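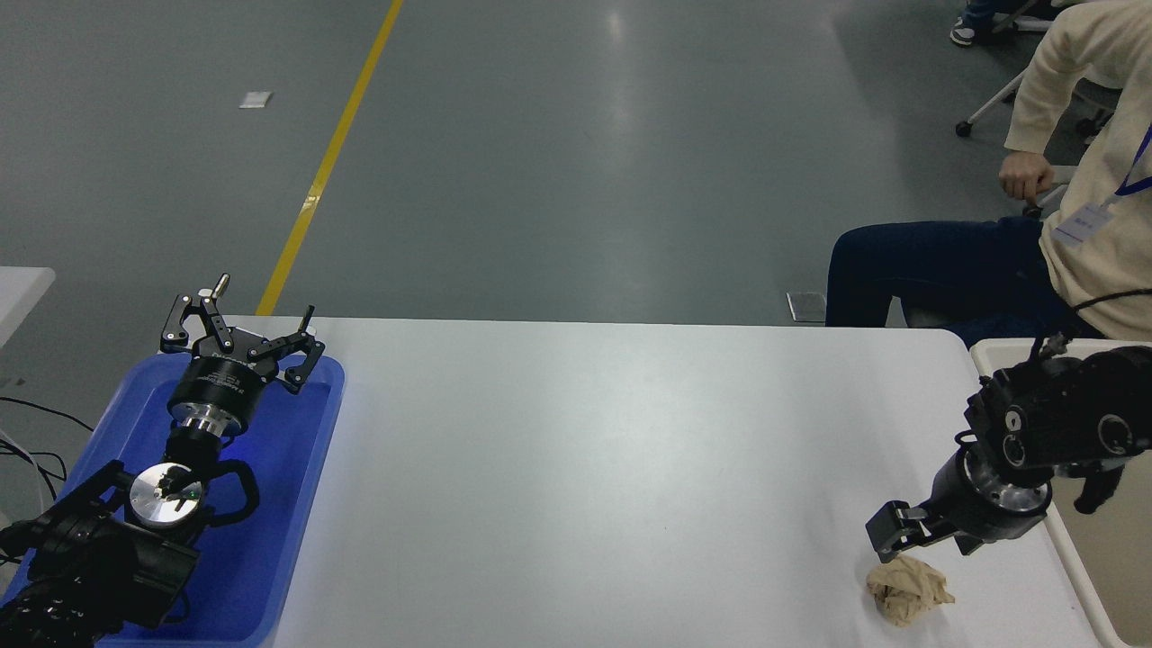 Minutes of the Display and Signage Group
Held 4th June, upstairs meeting room, Keltora main store

Present: store operations, visual merchandising, purchasing, facilities, print room
Apologies: finance (written comments received and read under item 4)

1. Minutes of the last meeting

The May minutes were accepted with one correction. Under item 3, the poster size for the side windows should read 24 by 36 inches. The print room had already caught this and no posters were run at the wrong size.

2. Matters arising

Suction hooks. The replacement hooks for the hanging sale signs have come in. Stores that still have the old ones should throw them out, including any kept in drawers as spares.

Sidewalk signs. The city has confirmed that A-frame signs may stay on the sidewalk during opening hours as long as there are four feet of clear walkway. Two stores have narrow frontage and will have to bring theirs into the doorway. Operations has told both managers.

Faded door decals. Carried over. Purchasing is still waiting for a second quote.

3. Window light panels

The main item. The group has been asked to pick one type of lit poster panel for all front windows, to replace the mix of older units now in use. Several of the older ones have fluorescent tubes that are getting hard to find, and two were reported as flickering in May.

Three suppliers sent samples: Zodgate, Mạch and Clultix. Each sample was hung in the front window of the main store for one week with the same poster in it.

Zodgate. Edge-lit LED, black frame, opens from the front on all four sides. Staff found it easy to change a poster from inside the window without taking the panel down. The light was even except in the lower corners, which looked a little dull after dark. The power cord comes out at the bottom and is short – it did not reach the outlet in the window bay and an extension had to be used.

Mạch. Back-lit LED, silver frame, deeper than the others. The brightest of the three and the only one that could be read well from across the street in the afternoon. It is heavy and needs two people to hang. The frame on the sample was stiff and one staff member pinched a finger closing it. The supplier says a newer frame is available and will send one.

Clultix. Edge-lit LED, double sided, hung on cables from the ceiling. Customers inside the store can see the back of it, so it needs two posters. Visual merchandising liked the look. Print room pointed out that this doubles the printing for every change. The cables took a long time to level.

There was a discussion about brightness. Operations felt that the windows facing south need the strongest panel available and that the rest do not. Facilities would prefer one model everywhere so that only one kind of power supply has to be kept on the shelf. It was noted that the Zodgate panel comes in a brighter version which has not been tested.

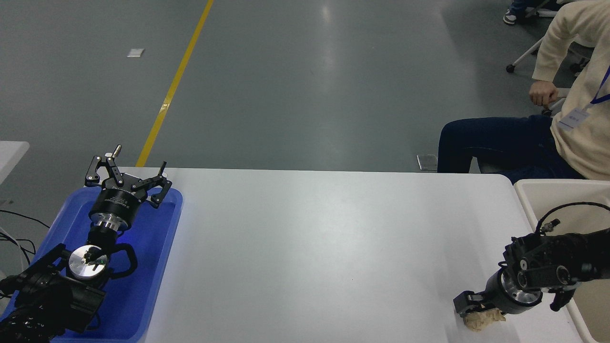 Can the posters we already have in stock be used in the new panels?
Only the ones printed on backlit film. Posters on ordinary paper stock will show up gray and patchy when lit from behind, and the print room will mark the storage tubes so the two kinds do not get mixed.

The print room asked that any order for backlit film be placed before the fall posters are laid out. The film comes on a different roll width and the templates will need a wider margin where the frame grips the edge. At present the older templates lose part of the bottom line of text in the Zodgate frame.

Agreed: Clultix will not be taken further for the windows. It may be looked at again for the area over the service counter, where both sides would be seen.
Agreed: Zodgate to be asked for a sample of the brighter version, with a longer cord.
Agreed: Mạch to be asked for the newer frame.
Action: purchasing to write to all three suppliers.
Action: print room to run one test poster on film for each of the two remaining panels.

4. Costs

Purchasing went through the quotes. For a single panel in the standard size, Zodgate quoted $154 and Mạch quoted $257. Neither price includes delivery. Mạch includes wall brackets and Zodgate does not.

Electrical work is separate. The contractor has priced a new outlet in each window bay of the main store at $2,146 for the whole job. Doing it outside opening hours would bring it to $2,271. Operations would rather pay the difference than have the windows closed off during the day. The group agreed to recommend the after-hours price.

Finance asked in writing whether the old units could be sold. Facilities does not think so. The tubes have to be disposed of properly in any case, and the frames are mostly bent. One or two may be kept for the stockroom notice boards.

Finance also asked for the expected yearly power use of each panel. The supplier sheets give this in different ways and could not be compared at the meeting. Facilities will put a plug meter on each sample and report the readings.

Action: facilities to meter the samples.
Action: purchasing to get delivery charges in writing and add the cost of brackets to the Zodgate figure.

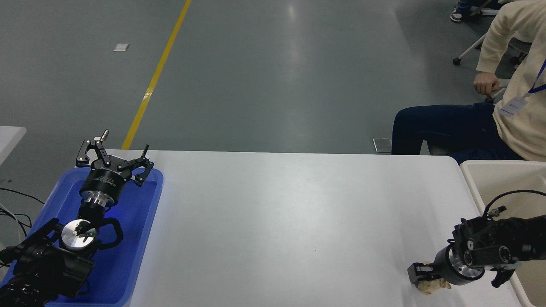
Table and floor area, general view

5. Aisle and shelf signs

Visual merchandising showed the new aisle sign layout. The lettering is larger and the department name now comes first, with the aisle number below it. Operations asked for the number to go back on top, as staff give directions by aisle number and customers look for that. A short discussion followed. The layout will be redone with the number on top and brought back to the next meeting.

Shelf strips: the clear plastic strips on the lower shelves are being knocked off by carts. A strip with a flexible hinge has been tried in one aisle and has stayed on so far. It costs more per foot. The group would like it left up for another month before deciding.

Price cards are to be printed on white stock only. Some stores have been using yellow for regular prices, which customers take for sale prices.

6. Opening hours signs

All stores need new door signs before the summer hours start. The print room has the artwork. Stores must send in their hours on the form, not by phone, as two signs were printed wrong last year from phoned-in hours. Holiday hours will go on a separate card that clips below the main sign.

Action: operations to send the form to all stores.

7. Other business

Ladders. The tall stepladder at the main store has a loose foot and has been tagged out of use. Panels should not be hung from chairs or stools. Facilities has ordered a replacement.

Timers. It was asked whether the window panels should stay on all night. At present some stores leave them on and some switch them off at closing. Facilities suggested plug-in timers set to turn off at midnight. Held over until the panel has been chosen – one of the suppliers may offer a built-in timer.

Cleaning. The front covers of lit panels should be wiped with a damp soft cloth only. The glass cleaner used on the doors has clouded one cover.

8. Next meeting

Same room, first week of next month. Test posters on film to be up in the window by then. Items for the agenda should reach the print room three working days ahead.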